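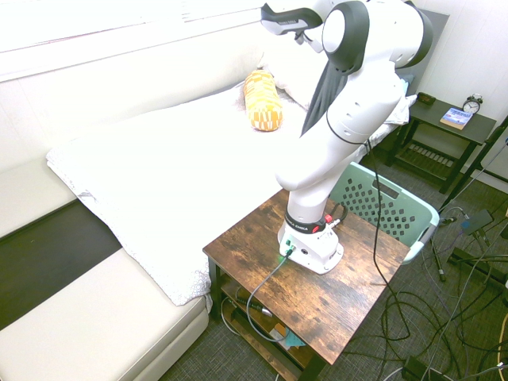 Page last changed: 15th October

Most of the argument about automation at Fostov concerns headcount. I think it should concern task boundaries. Fostov makes up rooms and handles linen at 3 sites, with 35 attendants on the day roster. The Takura arm is meant to take over placing pillows and moving light items to the basket. Stripping, fitted sheets and inspection stay with people.

On paper this removes the easy part of the job. The easy part is also where an attendant straightens her back. Take it out and the remaining minutes are all bending and pulling. The plan allows for 200 rooms a day and counts the freed time as capacity – it should count at least half of it as rest.

There is a second cost. An arm on a side table has to be carried in, leveled, cabled and cleared again before anyone can walk past with a full load. Adanech Tefera, shift lead at the Adugna site, logged 845 setups and put the average at around four minutes each. No job description mentions them.

Setup is skilled work and should be graded and paid as such. Fostov can write that into the roster before the November review. Until it does, I would keep the arm out of the room quota entirely.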